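Bench notebook — Monday, March 31, 2025
Drinks bottle shelf trial, white table end 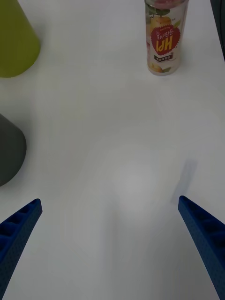 Started late, room was double booked till ten. Wiped the table down twice with the plain cleaner, not the citrus one, the citrus one leaves a smell and we are supposed to be smelling things today.

Aim for the week, copied from the planning sheet so I stop looking it up: does the Fernivar lemon barley hold its colour in clear bottles under room light, and does the Pirihi cap seal as well as the old one after repeated opening. Two questions, one set of bottles. I still think this was a mistake and they should have been split, but we are short of bottles so there it is.

Batch 2718 is the new recipe. Batch 2671 is the November one, kept in the cold cupboard as the reference. Please read the label on the shoulder before pouring anything. They look very alike.

Colour check first. White table is good for this, much better than the steel bench where everything comes out grey. Blinds down, ceiling lights only. Compared 2718 against the printed card, poured a bit of each into the glass dishes and looked straight down. 2718 maybe half a step paler than 2671. Could be the card, it has been in the sun on the windowsill and the pale end has gone off. Need a new card. Ordered? Check with stores. Have moved this one into the drawer in the meantime, inside the brown envelope.

Cloudiness: both settle. 2671 settles to a definite layer overnight, 2718 more of a haze all the way through. I prefer the haze. Tasting people may not.

Note on shaking. We have all been shaking differently and it shows in the numbers. From now on: turn end over end 6 times, slowly, stand it down, wait two minutes, then look. Not a cocktail shake. Foam ruins the reading and you wait ages for it to drop.

Cap test. Open, close, lay on side on blue paper towel, leave for an hour, look for spots. Pirihi caps fine on every bottle so far except one that had a bit of pulp on the thread, wiped it and redid it, fine after. Have kept that one in the results but put a star by it. The old caps weep a little at the same stage, same as we saw in November, nothing new there.

The Pirihi caps are stiffer to open. Hurt my palm by the end. If this goes in front of actual people somebody will complain, and older customers are a good part of who buys barley water. Putting it in the report even though it wasn't asked for.

Weighing — bottle 274 came up light compared with its own entry from last week. Reweighed, same. Then noticed last week's figure was taken with the cap on and today's with the cap off. My handwriting, my fault. The column now says CAP ON at the top in red. All weights cap on from here, no exceptions.

Balance drifts for the first quarter of an hour after switching on. Leave it on at lunch please. Also the little level bubble was off centre, I turned the back left foot until it was right, if anybody moves the balance do it again.

Lunch. Sandwich. Somebody has had the good stapler.

Afternoon was supposed to be the Zarer syrup, no delivery. Rang, they say it went out on Friday, the porter's desk has nothing. Will ring again first thing. Without it the sweeter version can't be made up, so that row of the sheet stays blank, do not fill it in with the old syrup, it is a different strength and we'd never untangle it.

Used the time to sort labels instead. Found three styles of label in use. The Callora paper ones go soft as soon as there's any condensation and the ink runs, two of the cold cupboard ones are nearly unreadable already. Rewrote those while I could still make them out. The plastic ones hold up but pencil won't take on them, use the fine black marker and let it dry before handling. Third sort are just masking tape, please no more masking tape.

Smell notes, for what they're worth (I have a bit of a cold):
2718 fresh, bit of peel, slight cardboard at the back
2671 flatter, more cooked, no cardboard
The cardboard bothers me. Might be the barley, might be the caps, they come in a big carton and do smell of it if you put your nose in. Test: rinse a few caps in warm water, air dry overnight, put on fresh bottles, sniff against unrinsed. Set this going at four. Rinsed ones are on the rack by the sink on a folded towel, LEAVE THEM THERE.

Light exposure set is on the top shelf near the window, labels facing the wall so the light gets a clear side. Don't turn them round to read them, lift and put back the same way. I've put pencil marks on the shelf liner for where each one sits. The dark set is in the cupboard underneath, wraped in foil.

Fridge was reading warm when I went in at half four, door not shut properly, a box was sticking out on the bottom shelf. Moved the box. Wrote the time on the fridge sheet. Probably no harm done but if the 2671 starts behaving oddly this week that's the first thing to look at.

Tomorrow
— ring Zarer
— sniff the rinsed caps BEFORE coffee
— second colour reading, same lights, same dishes
— new card from stores, and ask for a spare
— pour off the two open bottles, they're past it
— copy the weights into the shared sheet, haven't done it yet, only in here
— ask whether the cap torque gauge is back from repair, would be nice to have a number for "stiff" instead of my sore hand

Table wiped, dishes in to soak, lights off quarter past five. Window left on the latch.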